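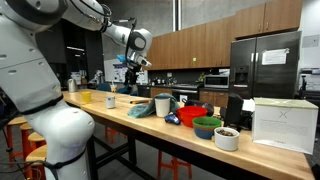
The long table at Nokska's Uvasham site, with the arm at its far end. The firm has released version 7 of its Kusuma planning software.

Nokska releases Kusuma 7 with rewritten grasp planner

October 24, 2020

Nokska has released version 7 of Kusuma, its planning and control package for single-arm manipulation. The main change is a new grasp planner that works directly from partial depth data and no longer needs a stored model of each object. The release also replaces the collision checker and adds a tool for replaying failed plans.

Earlier versions of Kusuma matched what the cameras saw against a library of object meshes. If a match was found, the planner picked from a list of grasps prepared in advance. If not, the object was treated as an obstacle and left alone. According to Dimas Mandagi, who leads the planning work, this was acceptable for fixed sets of parts but poor for household items.

"A bowl was fine if we had scanned that bowl," Mandagi said. "A towel was never fine. You can scan a towel, but the scan is only good until somebody picks it up."

The test table at Uvasham carries cups, bowls, a kettle, a marker, a toy car and a crumpled towel. Cups and bowls are handled as rigid objects with an open rim. The planner looks for a rim edge, fits a local curve to it and proposes a set of pinch grasps along the part of the curve that the arm can reach from above. Thin objects lying flat, such as the marker, go through a separate routine that estimates the long axis and closes the fingers across it. Cloth is given a third routine, which looks for folds and ridges and takes the highest one that is clear of its neighbours.

The choice between routines is made by a small classifier that runs on each segment of the depth image. Where the classifier is unsure, Kusuma now plans with two routines in parallel and keeps the plan with the lower cost. Nokska says this adds to planning time, but gives no figure for the worst case.

Clear cups remain a problem. Depth sensing through transparent plastic returns points from the contents or from the table behind, and the fitted rim can land in the wrong place. Version 7 marks such segments as unreliable and will not plan a grasp on them unless the operator overrides the flag. Support for a colour-only fallback is planned, but Mandagi would not commit to a release for it.

The new collision checker represents the arm as a set of capsules and the rest of the workspace as a distance field, updated 15 times a second. Cables on the outside of the arm are covered by padding the capsules on the affected joints. The padding can be set per joint in the configuration file — previously it was one value for the whole arm, and users with bulky cabling at the wrist had to accept wide margins everywhere.

The replay tool, called Foten, came out of internal work on debugging. It stores the depth data, the segment labels, the candidate grasps and the cost of each, and lets a developer step through them after the run. A failed plan can be run again against a newer build without the arm. Nokska has used it to build a regression set of 2,879 recorded plans, which is run before each release. The set is not part of the download.

"Most of our bugs were in the ordering of candidates," said Farah Ngui, who maintains the tooling. "The right grasp was in the list, but something else had been scored above it. Without the stored costs you could spend a day finding that out."

Configuration files from version 6 will load, with warnings for the old padding setting and for mesh library paths. The mesh matcher is still included and can be switched on for users who have fixed parts and prefer the previous behaviour. Force limits and stop handling are unchanged. Plug-ins compiled against the old collision interface must be rebuilt.

A maintenance release is due in February. It will cover memory use in Foten during long recordings, and a fault in which the cloth routine sometimes proposes a grasp on the edge of a low bowl when the two are touching.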